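Übergabeprotokoll per App: mein Erfahrungsbericht zu Flisis

Ich vermiete seit ein paar Jahren eine kleine Zweizimmerwohnung (Altbau, dritter Stock, kein Aufzug) und habe die Übergaben bisher immer mit Klemmbrett und Durchschlagpapier gemacht. Beim letzten Auszug stand da beim Badezimmer in meiner eigenen Schrift etwas, das entweder "Fuge ok" oder "Fuge alt" heißen sollte. Tja. Also musste im Januar etwas Neues her, und meine Bekannte Ditte Lauritsen, die selbst gerade umgezogen war, hatte das Protokoll von ihrer Verwaltung als PDF aus Flisis bekommen. Das sah richtig ordentlich aus!

Die Einrichtung ging flott. Man legt die Wohnung an, gibt die Räume ein und klickt sich durch Böden, Wände, Fenster, Heizkörper, Schlüssel. Bei mir waren das am Ende 23 Punkte pro Durchgang, und man kann jeden davon umbenennen oder rauswerfen. Den Punkt "Garage" hab ich gleich gelöscht, schön wär's.

Die Zählerstände tippt man ein, ein Foto kommt direkt daneben. Das klappt super. Bei den Mängeln wird es etwas fummelig: Das Textfeld ist winzig, und wenn man zwischendurch angerufen wird (war ja klar), springt die App zurück zur Raumübersicht. Der Text war zum Glück noch da, aber geschwitzt hab ich trotzdem.

Unterschreiben kann man mit dem Finger auf dem Display. Meine neue Mieterin fand das völlig normal, mein alter Mieter wollte lieber Papier. Geht auch, man druckt das PDF einfach aus und unterschreibt von Hand.

Vorher hatte ich kurz Cukunine ausprobiert. Das ist hübscher gemacht, will aber schon fürs Speichern des zweiten Protokolls ein Abo, und für eine einzige Wohnung sehe ich das nicht ein. Flisis kostet mich 23 Euro im Jahr, mit Platz für etwa 100 Fotos. Mir reicht das dicke, wer ein ganzes Haus vermietet, wird da schneller an die Grenze kommen.

Was mir noch fehlt: eine Vorlage für den Keller und eine Möglichkeit, das alte und das neue Protokoll nebeneinander anzuschauen. Der Support schrieb mir an einem Sonntag (!) zurück, der Vergleich sei geplant. Mal sehen. Von mir gibt es 4 von 5 Sternen, und das Klemmbrett liegt jetzt im Keller.

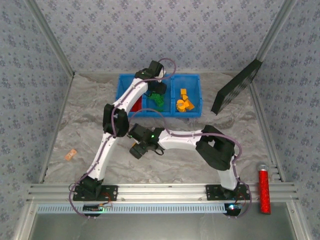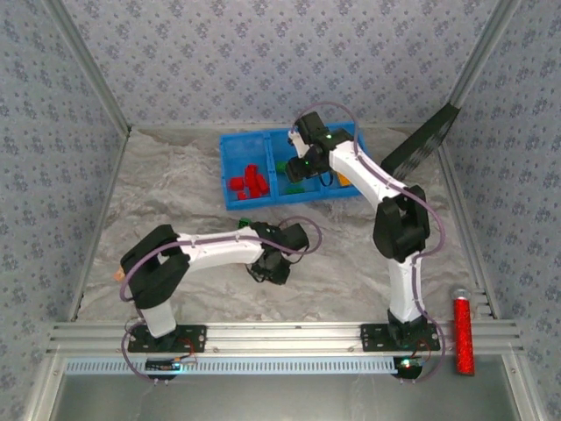
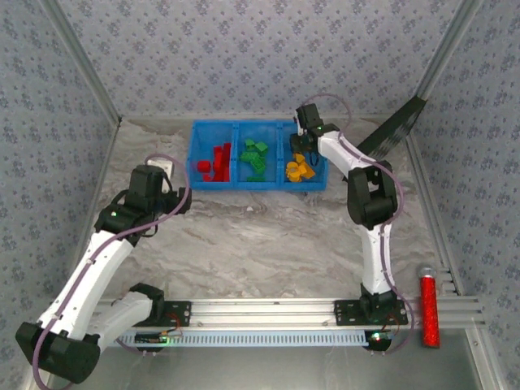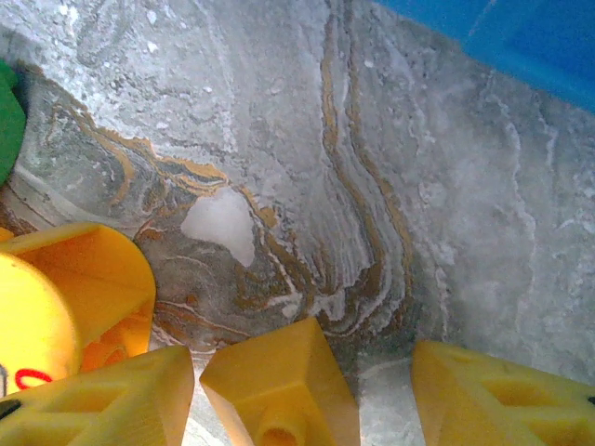 Graue Marmoroptik auf allen Bildern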